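Brorthorpe Makers Forum > Robotics > Data collection and training
Thread: How much do you vary the start positions?

tidewrack
I'm collecting demos for a pick and place policy and I've got a disagreement going with the guy I share the work with. Looking for outside opinions.

Task is simple. Take a lidded paper cup off the table, put it on a small shelf, let go, back off. We use hand-held grippers, one in each hand, so no arm is involved until we deploy. We've recorded 400 episodes so far and the policy trained on them does fine when the cup starts near where we usually put it. Move it a hand's width outside that area and it reaches for the wrong place.

My view is that we need to spread the start positions over the whole table. His view is that the data is sloppy and we need cleaner demos in the same area before we spread out. Who's right?

cukell_dan
You are. If the failures line up with where you never put a cup, that's a coverage problem. Cleaner demos in the same spot will get you a policy that's better in the same spot.

Bình Tôn
I'd want to see the demos first. I collected for a drawer task last winter and we had 3515 episodes by the end. We threw out a lot of the early ones. Two people had recorded them and one of us approached from the side and the other from above. The policy would start one way and switch partway through. Adding positions on top of that would have made it worse.

Do you two grasp the cup the same way?

tidewrack
Mostly. I grab with the right. He uses whichever side is closer. The shelf is a two-tier one in black metal tubing and we place on the top.

Here's my setup, from the head camera in one of my own episodes.

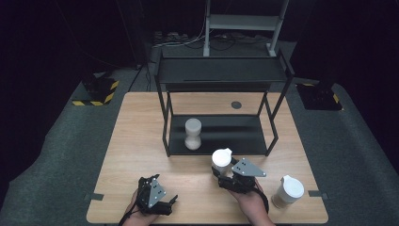 Right gripper with the cup up in front of the shelf. Second cup is off to the right on the table.

"Whichever side is closer" does sound bad now that I've typed it out.

Bình Tôn
It's not bad by itself. It's bad if only one of you does it. Write down a rule and both follow it. Cup on the left half, left hand. Cup on the right half, right hand. Anything near the middle, pick one hand and stick to it.

Is the second cup in every episode?

tidewrack
No, only in the newer ones, 200 of the 400. We wanted the policy to handle more than one cup in view.

mossgate
Which cup are you supposed to pick when there are two? If you don't have a rule for that, the model can't learn one. With no language input it has nothing to go on.

tidewrack
Supposed to be the nearest to the shelf. I'd have to go back and check whether we kept to it.

mossgate
Check before you record anything else. I had a sorting set where the rule was "left first" and one person took it as their left and the other took it as left in the head view after turning around. That cost us a week of relabeling.

cukell_dan
I still think people are overrating consistency here. Some spread in how the cup gets picked up is fine and even useful. You want the policy to see recoveries and odd approaches. If every demo is the same smooth path it falls apart the first time the gripper is a little off.

Bình Tôn
Recoveries are a different thing. I record those on purpose. Start with the gripper in a bad place, then correct. That's not the same as two people having two habits and no tag on the episodes saying who did which.

cukell_dan
Fair on the tags. I don't agree that you need to fix it before widening the positions. Do both in the same batch. He's going to have to record more either way.

Brolier
Question about the shelf. There's a white dumbbell-shaped thing on the lower level in your picture. Does that move between episodes or does it sit there?

tidewrack
It stays put. The lower level isn't part of the task. We leave the shelf where it is too.

Brolier
I'd move both. If the shelf is in one place for all 400, the policy can learn "go to this spot" and never look at the shelf. Easy test. Shift it by a few inches, run the policy you have now, and see where it tries to set the cup down. If it lets go in the air where the shelf used to be, you have your answer and it has nothing to do with cup positions.

Same with whatever is sitting on the lower level. Swap it, take it away, put it back.

tidewrack
I hadn't thought about the shelf at all. Will try that first, it's cheap.

mossgate
Also look at lighting if you haven't. Your background is very dark. If the robot is going to run somewhere brighter, get some episodes there.

tidewrack
It'll run in the same room under the same lights, so I'm not worried about that one for now.

mossgate
Okay. I'd still do a few.

Đỗ
Going to side with the partner a bit. How long are your episodes? When I reviewed ours, the biggest problem was dead time. People would start the recording, fix their grip, wait, and then go. The model learned to sit still at the start. Trimming that did more for us than new positions did.

tidewrack
Between 9 and 20 seconds, mine are on the short end. His run longer. I think he does pause at the start.

Đỗ
Trim those. You don't have to rerecord, just cut everything before the first real motion. Leave a little at the end so it learns to back off after letting go.

tidewrack
Okay, update. It's October and my hands are cold, so this was a short session.

Shifted the shelf to the left and ran the current policy 4 times. On three of them it went to the old spot and opened the gripper past the end of the shelf. On the other one it put the cup on the edge and it stayed. So Brolier called it.

I also went through the two-cup episodes. I'd been picking the nearest to the shelf. My partner had been picking the nearest to himself. We never said it out loud.

Plan for now:
Trim the starts.
Tag every episode with who recorded it.
Split the two-cup set and drop his half, or relabel if we add a target input later.
Left half left hand, right half right hand, middle is right hand.
Shelf moves every 10 episodes, cups move every episode.

cukell_dan
Good plan. I'd move the shelf more often than that. Every episode if you can stand it.

Bình Tôn
Every 10 is okay to start with. Moving it every time doubles how long a session takes and people get tired and careless. Look at the results after the next batch and decide then.

cukell_dan
It takes two seconds to push a shelf.

Bình Tôn
It does the first 50 times.

tidewrack
Going with every five. I'll post again when the next batch is trained.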